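Masel Kitchen Set: handling rules and good practice

Welcome! We're really pleased to see these rules written down at last. They cover all 1,207 episodes in the Masel set, and anything new recorded at Henau should follow them too.

Before you start
Walk the full reach of both arms with the motors off. Keep loose cable clear of the grippers, and check every loop again after 18 episodes. There must be 2 people in the room whenever the arms are live, one of them within reach of the stop button.

Labelling
Left and right always mean the robot's own left and right, whichever side they fall on in the picture. Please stick to this, it saves so much grief!
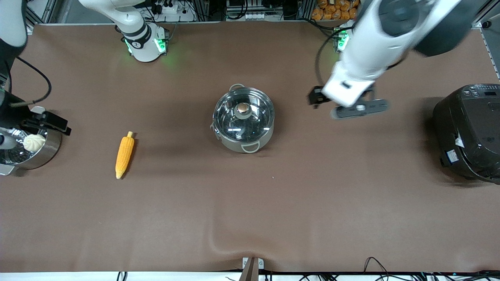 Gintarė Rozīte

The corn on the open tabletop gets the label "table", and the food under the right gripper gets "pan". A gripper holding nothing, like the left one over by the lidded pot, is "free" even when it hovers close to an object.

Changes
28/04/2023: speed limit near glass lids lowered to 125 mm/s. Reet Rimkutė keeps the list, so send her your corrections.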